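Storage of Mixed Fruit in an Open Bowl
Student project report, Esgate College, Food and Materials module
Author: R. Nwankwo

1. Aim

The project looked at how a mixed bowl of fruit should be filled for a kitchen table, so that soft fruit is not bruised and every piece can be taken out without disturbing the rest. The work was done in the Briltstead teaching kitchen in October.

2. Materials

One round wooden bowl was used on a wooden surface. The stock was apples, lemons, oranges, pears and plums, bought loose. The bowl was weighed empty at 500 g. Relative humidity in the kitchen was read once, at 60 per cent. The lemons were treated as filler, being firm and small enough to close gaps between larger pieces.

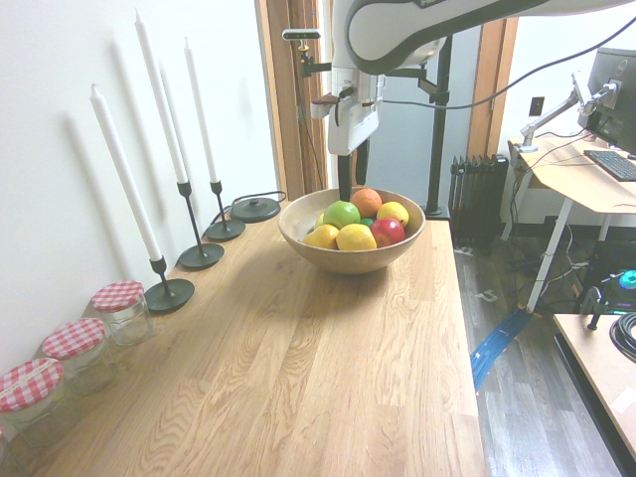 Should the fruit be washed before it goes into the bowl?

Only if it is dried fully afterwards. Water held between touching skins encourages mould, so we washed each piece just before eating.

3. Method

Each filling was built from the bottom up. Firm fruit went in first, then pears and plums, with stems turned away from neighbouring skins. The bowl was kept out of direct sun - the blinds stayed closed during the day. Fruit was checked by hand every morning for soft spots, and the result was entered on the Roda record sheet. Four fillings were made in all.

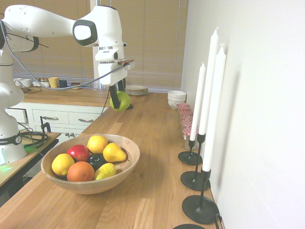 Fig. 2. Mixed filling with pears, lemons and a plum; green apple above the surface.

4. Results

Of 87 checks entered, most gave no change. Marks were found mainly on pears, at the point of contact with an apple. Plums marked less when they rested on other fruit than when they touched the bowl wall.

5. Limits

Ripeness at purchase was judged by touch only, and no control bowl was kept. Temperature was not logged overnight.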